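콜라르 교실 타이머 한 학기 써 본 후기

2022년 7월 14일

방학 직전이라 교실 짐을 싸다가 이 타이머를 또 만지작거리고 있네요 ㅎㅎ 지난 3월에 산 콜라르(Kollár) 탁상 타이머 얘기입니다. 초등 4학년 담임이고, 돈은 제 돈으로 냈어요.

사게 된 계기가 좀 부끄러운데요. 학기 초에 복도 구석에서 둘이 몸싸움을 해서 "저기 앉아서 진정하고 있어" 하고는 제가 다른 일에 정신이 팔려 버렸습니다. 다행히 금방 떠올랐지만 가슴이 철렁했어요. 그날 저녁에 바로 주문했습니다.

일단 화면이 큽니다. 숫자만 나오는 게 아니라 남은 시간이 색 띠로 줄어들어서, 시계를 잘 못 읽는 아이도 얼마나 남았는지 알더라고요. 저는 주로 15분에 맞춰 둡니다. 모둠 활동, 독서, 청소까지 거의 다 이걸로 돌려요. 맨 뒷자리에서도 보인다고 하는데 햇빛이 세게 드는 오후에는 좀 흐립니다. 커튼을 치면 괜찮고요.

소리는 호불호가 갈릴 듯해요. 알림음이 세 가지인데 두 개는 화재경보기 같아서(진짜 깜짝 놀랐어요!) 봉인했고, 나머지 하나인 실로폰 소리만 씁니다. 음량 조절은 뒷면 다이얼로 하는데 너무 헐거워서 가방에 넣고 다니면 혼자 최대로 돌아가 있어요. 조용한 시험 시간에 한 번 당했습니다...

옆 반에서는 플루랄비(Flulalby) 제품을 쓰길래 일주일 바꿔 써 봤어요. 그쪽은 자석이 튼튼해서 칠판에 척 붙는데, 버튼이 너무 작고 시간을 늘리려면 처음부터 다시 맞춰야 합니다. "선생님 조금만 더요!"가 하루에도 몇 번씩 나오는 교실에서는 이게 은근히 귀찮아요. 콜라르는 옆 버튼 한 번이면 1분이 더해지니까 저는 이쪽 승. 대신 콜라르 자석은 약해서 자꾸 미끄러집니다. 결국 책꽂이 위에 세워 놨어요.

배터리는 AA 두 개 들어가고 한 학기 동안 한 번 갈았습니다. 배터리 뚜껑이 나사식이라 교체할 때마다 드라이버를 찾아다녀야 하는 건 별로예요. 떨어뜨려도 멀쩡한 건 칭찬하고 싶고요. 교탁에서 몇 번이나 떨어졌는데 모서리에 흠집만 났습니다.
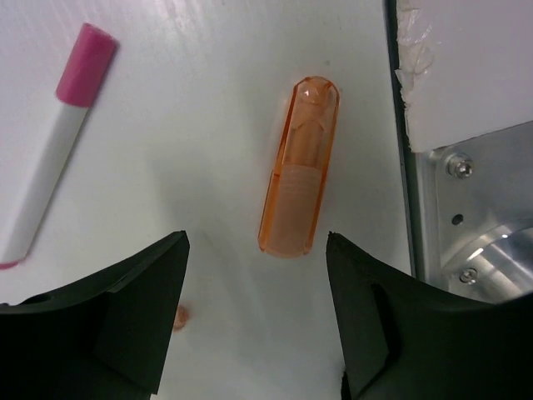
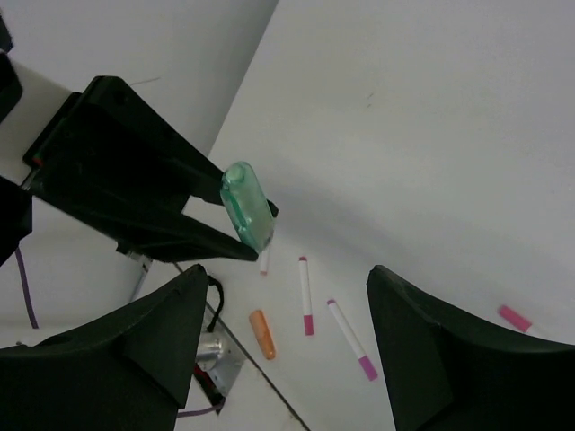 반투명 플라스틱, 주황색과 초록색.

그리고 잠금 기능! 설명서 맨 뒤에 작게 적혀 있어서 저도 5월이 되어서야 알았는데, 시작 버튼을 길게 누르면 다른 버튼이 안 먹습니다. 쉬는 시간을 몰래 늘리려는 우리 반 녀석들 때문에 요긴하게 썼어요. 풀 때도 똑같이 길게 누르면 됩니다.

가격은 술트덴(Sultden) 온라인몰이 제일 나았고 배송비 3000원이 따로 붙었어요. 동네 문구점에도 있긴 한데 색이 회색뿐이었습니다. 별점은 다섯 개 중에 네 개요. 다이얼만 뻑뻑했으면 만점 줬을 거예요. 2학기에도 계속 쓸 거고, 자석은 문구점에서 센 걸로 사다가 덧붙여 볼 생각입니다. 붙여 보고 괜찮으면 댓글에 적어 둘게요.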